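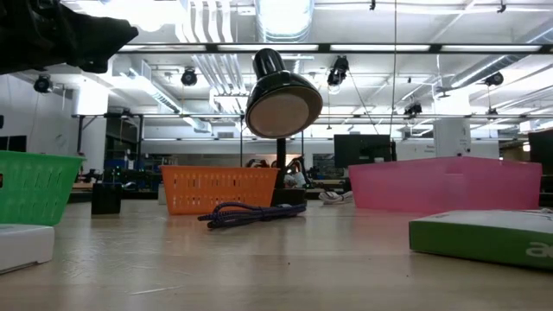

August 17, 2021

Cell 2, gripper fault again. Third stop of this kind and the first one I got to in time to read the controller before someone cleared it. Code was 201, grip position not reached, same as the other two. The job was the mixed table run: baskets, the cable bundles, the desk lamp, the pink bin. I left everything on the table where it was and started with the item it was supposed to be picking, the dark braided cable lying in front of the orange basket and the lamp base. The log says the arm had gone down for the cable, closed, reported no grip, opened, and gone back up to the safe height. Then it should have retried. It didn't. It sat there with the motor enabled and the status light green, and that bothers me more than the missed pick.

Order of events from the log, tidied up:

Close command sent. Fingers move.
Position target not reached, 201 raised.
Open command sent, accepted.
Arm retracts to safe height.
201 cleared by the script, not by the operator.
No further motion. Cell state still "running."

The script clears the fault by itself. I didn't know that and neither did Eyvindur. It goes back to the Zinwood changeover in November, when we were getting false 201s from the old finger pads and put in an auto clear so the night run wouldn't stop. The pads were replaced and the auto clear stayed in. So the cell can be faulted, waiting, and live, with a green light, and anyone walking up would take it for idle between cycles.

Nobody was hurt and nobody reached in. I want it written down as a safety item anyway. Entered it in the Golter log as well.

On the grip fault itself. Took the gripper off after lockout and put it on the bench. Left finger has play at the base, right finger is tight. The screw on the left finger carrier turned with no effort. No thread locker on it that I could find. Cycled the gripper 50 times on the bench with the screw loose and got 201 on 2 of them. Tightened it, cleaned and locked the thread, let it cure over lunch, ran another 50. No faults. That isn't enough to call it fixed but it's the right direction.

Eyvindur Dalsgaard thinks the cable is also part of it. Where the strands are gathered together the bundle is stiff, and out in the loops there is hardly anything to close on. If the planner picks a point on a loop, the fingers go past the minimum width and the controller reports a miss, loose screw or no loose screw. He may be right. Two separate causes with one code would explain why the stops never lined up with anything we changed. Need to log the pick point along with the fault. At the moment we only store the object name.

Checked the lamp too, in case the arm had brushed the shade on the way up. The retract path in the log clears it, but by less than I'd like. Raised the approach height for everything on that side of the table. Costs a little cycle time.

Changed today:

Auto clear removed. 201 now holds until someone acknowledges it at the panel.
Status light goes amber on any held fault.
Left finger screw cleaned, locked, marked with paint pen.
Approach height raised.

Not done:

Right finger screw. Same batch, so do it before the next long run.
Pick point logging. Eyvindur has this.
Look through the Notton cell script for the same auto clear -- it was copied from ours.
Ask Eyvindsson whether the carrier screws are meant to ship with locker on them. The manual gives a torque and says nothing else.
Inspection interval. The sheet says every 1,000 cycles but the counter was reset at the changeover, so we don't know where we are. Starting again from zero today.

Cell stays locked out tonight. Key is in the cabinet, tag has my initials on it. Please don't restart it for the demo parts, use the other cell.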